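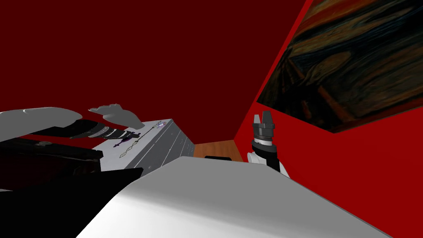
Ruladmont 2: two months with a scene randomiser for arm simulation

Reviewed by Hipólito Insaurralde
March 19, 2019

Print this review | E-mail this review

Ruladmont is an add-on that sits between your simulator and your training or test scripts. You give it a robot, a task and a folder of meshes and textures, and it builds rooms: walls, floor, tables, pictures, whatever you have put in the folder. Version 2 adds two-arm support and wrist views, which is why I went back to it after giving up on the first release.

I used it on a desktop with one mid-range graphics card, driving a pair of arms through our usual Linon controller. The job was to find out how badly our object detector copes when the surroundings stop looking like our own lab. Badly, as I found, but that is no fault of the tool.

Setting up

Installation is one archive and one settings file. The settings file is long but well commented, and I had a first room on screen in 40 minutes, most of it spent correcting the path to the gripper meshes. The two-arm support works as promised. Each arm keeps its own base position and its own random seed, so you can hold one still and vary the other.

Wall and table colours are drawn from a palette you can edit. The default palette leans heavily on strong reds, and I would thin it out before a long run. When the gripper faces a plain surface the wrist view has next to no texture to work with.
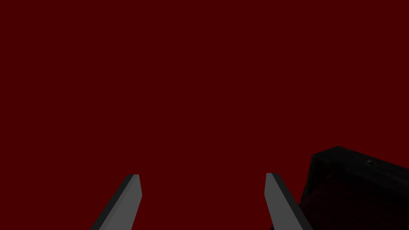

Our pose refinement step relies on matching features between frames, and views like that gave it nothing to match. It fell back on joint readings, as it should, but it also reported high confidence while doing so. That was a bug on our side, and I would not have found it in a tidy scene. Ruladmont lets you tag such views with a "low texture" flag at export. The threshold is a single number, and the default is too strict. I moved it to 20 and left it there.

Clutter

The clutter module is the main reason to buy this. It takes any mesh you give it, scales it within limits and places it where the arm may or may not be able to reach. It has no notion of what belongs in a room. I pointed it at a mixed folder of 900 free models, expecting to weed out the silly ones afterwards, and ended up keeping nearly all of them. Thin, twisted shapes such as a DNA model are very hard on a segmentation network, and much harder than the boxes and mugs we had been using.

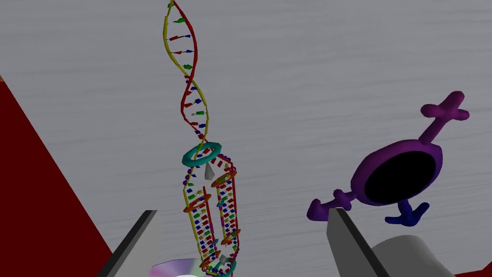 Flat textures

Paintings and prints are handled separately from meshes. You can put them on walls or lay them on a table, and set how far they may turn. Version 1 could only hang them, so this is a real improvement. A print of "The Scream" lying on a red table top is a fair test for a grasp planner that works from colour alone, and ours did poorly with it.
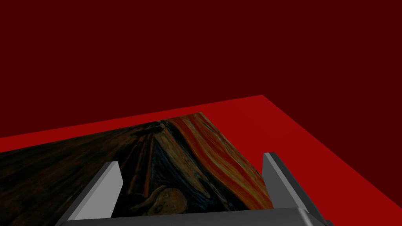
The planner kept proposing grasps on the painted face, treating the change in tone as an edge with some height to it. Adding depth to the input cured most of this. With colour only, roughly 70 grasp proposals in one batch were aimed at paint. I would like an option to label flat items as "do not grasp" from inside Ruladmont; at present you have to do it in your own script by matching file names, and the file names change if you re-import the folder.

Lighting

Weak. You can change the direction and strength of one main light, and shadows are a simple on or off. The shading is flat and even unless you work at it. Skiten, which we used before, is better here and has proper soft shadows, though it is slower to load a room and has nothing like the clutter module. If your detector has to deal with glare or hard shadows, Ruladmont alone will not prepare it for that.

Scripting and support

The Python side is clean. Resetting a room, swapping a texture and reading back every object's position are each one call. Replays are exact if you save the seed and the asset list together — save only the seed and you will get a different room the next time you add a mesh. The manual mentions this once, in a footnote.

Mudaliar, the distributor, answered two e-mails within a day. The third, about the re-import problem, got a promise of a fix in May.

Faults I ran into

- Settings file errors give a line number that is one too low.
- Objects placed behind a table still count towards the "visible" total in the log.
- The preview window forgets its size every time it is closed.

Verdict

Good value if you already have a simulator you like and want harder scenes for it. I would not choose it as a first tool, and anyone working mainly on lighting should look at Skiten. We have renewed for a year on two seats.

Score: 7/10

Contact the reviews desk | © 2019 All rights reserved | Back to top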